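The Long Way Back to the Shelf

By Katia Russo

When a driver in Stollow knocks a side mirror off against a garage door, the part that replaces it may have been sold once before. It was ordered online, didn't fit, and went back. What happens to it between the refund and the second sale is slow and costs more than most shoppers would guess.

Torunn Eide runs the returns floor at Tramine, a company that takes in unwanted goods for 14 online stores. On a busy day in January, 1,000 parcels come through the dock. By March it slows down, and she can get her staff home by 5.

"People think it goes straight back on the shelf," she says. "First you have to find out what it is."

That can take a while. Labels fall off. Customers put the wrong item in the wrong box, or send back the old part and keep the new one. Clothes arrive with car parts because somebody had two returns and one carton. Each piece has to be matched to an order before anyone can decide what it is worth.

Car parts are some of the hardest to grade. A mirror housing for one model year can look the same as the next and have its clips in a different place. A scratch too small to see under warehouse lights will show on a driveway at noon. Eide's rule is that anything glossy gets looked at twice, by two people, and if they disagree it is sold as used.

Clothing has its own troubles. Dark fabric hides stains and shows lint. A shirt that sold for $100 new might bring a quarter of that once the tags are gone, and steaming and folding it again takes time that has to be paid for. Some stores tell customers to keep the cheap items and refund them anyway.

What can't be resold as new goes to buyers such as Cloritz, which takes mixed pallets without looking inside, or to Koo, a discount shop two streets from the Tramine building. Koo puts out fresh stock in the morning, and the regulars are there when it opens. Most of them are looking for tools.

Eide buys less online than she used to. She measures first, and she keeps the box until she is sure. She would like stores to print the part number on the outside of the carton, in large type, and she has been asking them to do it for years.

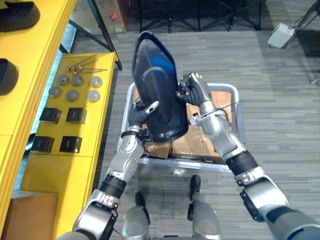
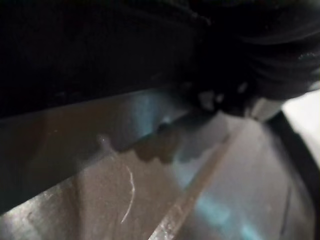 A black mirror housing held over a wheeled cart, top; dark cloth lying in folds, bottom.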